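Visit report: Plaraso, component sorting room, 2025-03-12

Sanne Visser met us at the gate and took us through in two groups. The building was a print shop until Plaraso bought it from Tuncer, and the floor still slopes toward the old drains. Returned control parts are checked on the upper level, 11 benches in one row. 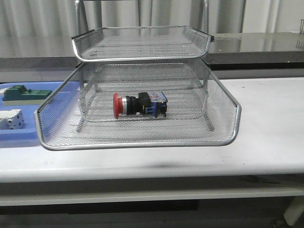 Sorting at the benches follows the return slip. Umut Gündoğdu wrote the procedure and keeps it to one page. Push buttons go into wire-mesh letter trays of the office type, two tiers to a stand. A red mushroom-head switch lay on its side in the lower tier, blue contact block still attached, with the upper tier empty. Mesh is preferred for sorting - grit falls through to the tabletop and can be wiped off.

Slips are kept for 10 weeks. The new shelving is due in May.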